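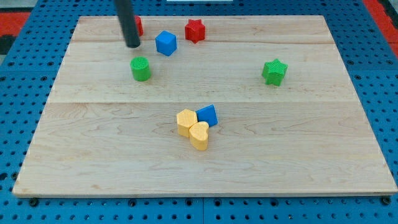
The arm in our lab stopped on a Tuesday afternoon, and the first thing everyone did was look for someone to blame. I think that was a mistake, and I think most shops that run small arms make the same one.

The facts are short. We run a block-sorting test on a Sumance arm with a Biditz controller. It had completed 140 moves that day without trouble. On the next one it came down 15 millimeters too low, pushed its tip into the board, and kept pushing. The force limit should have stopped it. The limit was set to 100 newtons, left over from a different job, and a wooden board will take a lot of abuse before it pushes back that hard. Gareth Entwistle hit the stop button. No one was hurt. The board has a dent and the tip had to be replaced.

The low position came from a height offset that someone had typed in by hand. That person was told to be more careful. The report was closed the same day.

I don't think "be more careful" fixes anything. People type wrong numbers. They did it before we bought the arm and they will do it in April when the new students start. The part that should bother us is the force limit, which had been wrong for weeks and gave no sign of it. Every good run made it look fine. A safety setting that is only tested by an accident hasn't been tested.

Olitz, the shop across the hall, does it differently. Each morning they drive the arm slowly into a foam pad and check that it stops at 20 newtons. If it doesn't, they don't run. I used to think this was a waste of time. It takes less time than our report did.

The usual objection is that these are small arms moving toy blocks. That's true, and people reach under them all day for the same reason. A hand on the board would have been in the way of that tip.

We are moving to the larger Uzor arm this spring. I have asked for the foam pad test to be written into the startup sheet before it arrives. So far the answer is that it will be discussed.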